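Bench notebook, Harnport
19/04/2019
Entry by Oona Rissanen

Desktop teardown and rebuild, memory module task

Question from Victor Sang was whether the arm could take over the dull end of PC repair: swapping memory, drives and cards in old office towers. Short answer for now is part of it, with a person nearby.

Setup as before. Tower on its side, side panel off, parts fixture to the left of the case. Drive goes upright in the rear of the fixture with its rails on, CPU in the shallow pocket, card in the slot nearest the case. Toivo reprinted the fixture in January and I have not had to shim it.

Run total stands at 2,633 since the Vunine controller went in. Of those, 1,586 needed no hands from us. Sirkka wants stalls and bad seats logged separately from now on – agreed, they have different causes.

Fingers over the memory slots, both views:

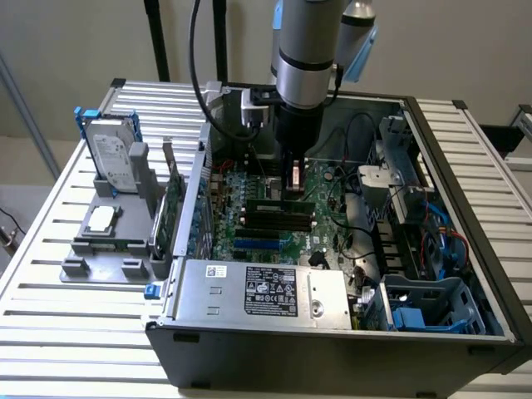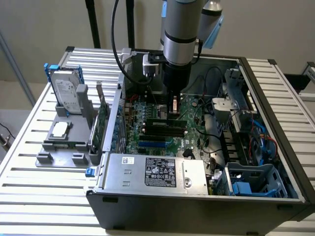
Notes on the slots

1. Vertical approach is fine. Tilt is the problem. A small error at the wrist puts one end of the module in before the other, and the force reading looks nearly the same as a good seat.
2. Latches still done by hand. One finger can press a latch but the other then has nowhere to go.
3. Cables. Any wire lying across the board gets pushed ahead of the fingers. A person moves it aside without thinking. We have no step for that, so I dress the cables before each batch.
4. Helmi timed herself on a full memory swap at 42 seconds. The arm is slower and I see no point chasing her number yet.

To do

Lower the insertion speed for the last few millimeters and repeat the batch.
Ask Laitinen about a narrower finger.
Check whether the stall at run 2,197 was the arm or the slot. Same slot has felt stiff by hand.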